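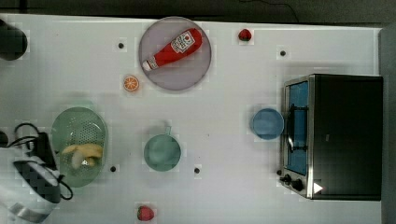
Housekeeping cottage

A housekeeping cottage is a small rental cabin, usually one of a group on the same property, that comes with its own kitchen and is let by the week. I grew up going to them, so I'm fond of the subject, and I'll admit the name is confusing. It sounds like somebody comes in to clean. The housekeeping is yours! You cook, you wash up, you sweep out the sand, and the owner leaves you alone until checkout.

Name

The word was used on roadside signs and in postcard ads to set these places apart from cabins where guests walked over to a main lodge for meals (the "American plan," with board included in the price). I still see "hskpg" on older signs, and I've met people who drove past one for years thinking it was a surname. Newer owners tend to write "self-catering" or just "cabin with kitchen."

Layout

Most of the ones I know were built in a row or a loose half circle facing water. A typical cottage has one main room with the kitchen along the back wall, one or two bedrooms with a door or a curtain, a bathroom that was added later, and a screened porch. Floor area runs from 318 square feet for the smallest at Clirkadero up to 400 for a two-bedroom, and you do feel the difference on a rainy afternoon. The walls are thin. Heating, where there is any, is a wall unit in the main room, so the bedrooms get cold early in September.

What's supplied

This varies more than anything else, and it's the thing I'd ask before booking. The usual arrangement is that pots, dishes, flatware, blankets and pillows stay in the cottage, while guests bring sheets, towels and food. Sestora, the row I know best, rents out linens by the set and keeps a list taped inside the cupboard door of every item that should be there when you leave. Some places have added dishwashers – I'm against it, but I'm outvoted in my own family.

Booking and changeover

Weeks traditionally start and end on the same day for every cottage on the property, with checkout at 10 a.m. and arrival at 3 p.m. That gives the owners five hours to turn the whole row around. Returning guests normally get first pick of their old week, and the deadline for claiming it falls in February. At Wandarer the deposit is $200 and it moves over to the next year if you cancel early enough. New guests often end up with June or the tail end of August.

Pets are a mixed bag. Crenshaw takes dogs in the back cottages only, on a leash near the beach. Wandarer takes none at all.

Decline and conversion

Plenty of these properties have been split up and sold off cottage by cottage, or knocked down for one big house. Crenshaw had 14 cottages on its old brochure and rents nine now, the others having gone to private owners who share the dock. Where the rows have survived, it's often with shorter stays outside the summer months, two nights minimum, and a nightly rate that starts at $106 at Clirkadero before tax. The weekly rate is still the better deal if you can get the time off.

See also: motor court, fishing camp, bungalow colony, American plan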